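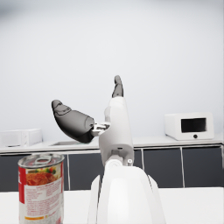 How does food stay good in a tin?

Leave a bowl of soup out for a few days and it goes off. Smelly, fuzzy, yuck. But a tin of soup can sit in the cupboard for years. So what's going on in there?

First, why food goes bad. Tiny living things called microbes. Far too small to see. They're in the air, on your hands, on carrots, everywhere. They like food as much as you do, and when they eat it they change the taste and the smell. Some of them can make you poorly.

So the trick is: get rid of the microbes, then keep new ones out.

Step one. Food goes in the tin.
Step two. Lid on, squashed down tight so no air gets in. This is called the seam. Run your finger round the rim of a tin (a full one, not an open one, open ones are sharp!) and you can feel it.
Step three. Heat. Lots. The sealed tins go in a giant pressure cooker, hotter than boiling water. Then they cool down and get thier labels.
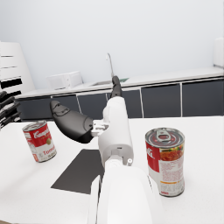
People have been doing this for over 200 years. The first ones were made for sailors and soldiers, who were fed up of salty meat and hard biscuits. Funny thing, the tin opener came along much later. Before that it was a hammer and chisel!

Is a tin really made of tin? Mostly no. It's nearly all steel, with a very thin coat of tin or something else to stop rust. Some are aluminium.

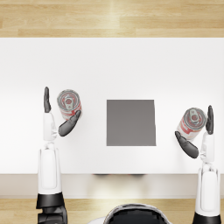 What about dents? A little one in the side is usually fine. If a tin is bulging, leaking or very rusty, dont open it. Tell a grown-up.

Once it's open the microbes can get back in, so leftovers go in a tub with a lid, then in the fridge.

Try this: find the oldest date in your cupboard. Ours at Kirarwood was a tin of peaches, best before March. Next time, why is bread full of holes?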